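Workshop > Notebook > Benches and storage

May, afternoon
Bohdana Kushnir

Cable boxes, second try

Spent the afternoon on the loose cables again. Last time I sorted them into plastic tubs and the tubs ended up stacked three deep on the shelf by the door, where you had to lift two to get at the third. This time I'm using the small fold-up cardboard boxes from Savchuk. Ordered 200 of them, flat, in one bundle. They are the plain brown kind with the lid attached along the back edge, two tabs on the front of the lid, and a hole in the side of the lid that will take a tag on a string. The tags are Flatum ones, left over from the Matville job.

Folding goes like this. Crease every line once before you start, on the flat blank, and crease it the whole way. Front wall up first, then the sides, then press the corners in with a thumb. If a corner is fought into place it springs out again later when the box is full. Leave the lid open and lying back until the box has been packed and checked. I did the first few in the wrong order and had to open them up again, and the cardboard goes soft at the folds if you do that more than once.

The green covering is good to fold on because the blank doesn't slide. The binder clips along the far edge are holding it well enough. Keep them there. I had tape on it before and the tape lifted at the corners after a few weeks and left gum on the table underneath.
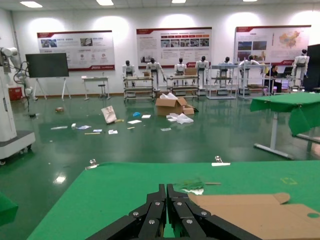 Packing. One kind of cable to a box. The black power leads went first because there are the most of them and they are the ones people come asking for. I had planned to coil each lead and put a twist tie on it, and I did this for one box. It took most of an hour. For the next one I tried laying the cables in loosely and pushing them down below the level of the walls, to see if that was good enough for leads that get taken out and put back every day. My feeling is that it's fine for short leads and bad for anything long. Long leads should be tied, even if it's slow.

Weight: the tied box came to 435 g with the lid closed, on the parcel scale. The bottom didn't sag when I picked it up by the sides. I would not go much over that with this cardboard, and I would not put power bricks in with the leads. Bricks can go in the Bunemia crates under the bench.

Things to fix before doing the rest:

- The covering is worn through in one small spot and the surface has started to peel. If it gets any bigger, cut a new piece off the roll. Don't glue a patch on, the edge of the patch will catch the cardboard.
- Sweep off the table between batches. There are bits of wood and card on it, and they get under the blanks.
- Check each box for pins and wire ends before anything goes in. A pin at the bottom of a box will find somebody's finger sooner or later.
- Leave room behind the box. With the lid folded back it takes up twice the depth you expect, so set the box near the front of the table and let the lid lie on the green.
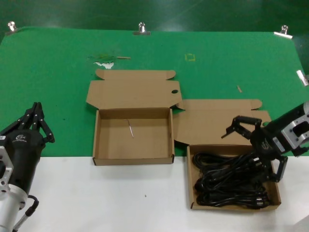
Is it worth tying every cable before it goes in the box?

For long ones, I think so, and for short power leads I'd skip it. A tied lead comes out by itself, and a loose one brings its neighbors along. With short leads you can shake them apart in a few seconds, so the time spent on ties isn't earned back.

Labels: written on the tag in marker, both sides, kind of cable first and length second. I started out writing on the lid itself, but the boxes will get used for other things later and then the old writing is confusing. A limit of 20 short leads to a box seems right. At that number the lid goes down flat and the tabs go in without pushing. More than that and the lid bows up in the middle, and then somebody stacks another box on it and it slides off.

Still to do: the network cables, which are in the gray bag behind the door, and the adapters, which are everywhere. I haven't decided about the adapters. They may be better in a drawer with dividers. If anyone has an opinion, write it under this entry before I start on them.

Unfolded blanks go back in the bundle with the string around it, stored flat. They curl if they stand on end.

Recent entries
Shelf by the door: what fits and what doesn't
Bunemia crates, sizes and lids
Cutting table covering from the roll
Matville job: leftover stock
Marker that stays on Flatum tags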